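Let the library in Gredgate stay open in the evening

In August our town council decided that the library in Gredgate will close at 5 every day. I think this is a mistake, and I want to explain why.

I came to this town with few words of English. I worked in the daytime, so the evening was my only time to read. On Monday there was also a conversation table, and there I learned to speak with my neighbours.
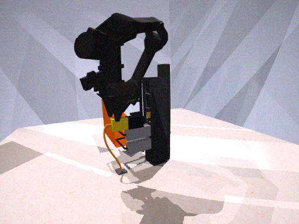
The council says that the change will save £4,000 in a year. For a town which has just paid for new signs on Wovside Road, this is a small sum. A petition with 1,505 names was given to them, and the answer was 3 lines long.

People who work until six also pay for the library. I ask the council to keep at least two evenings, and to try it for one winter before they decide again.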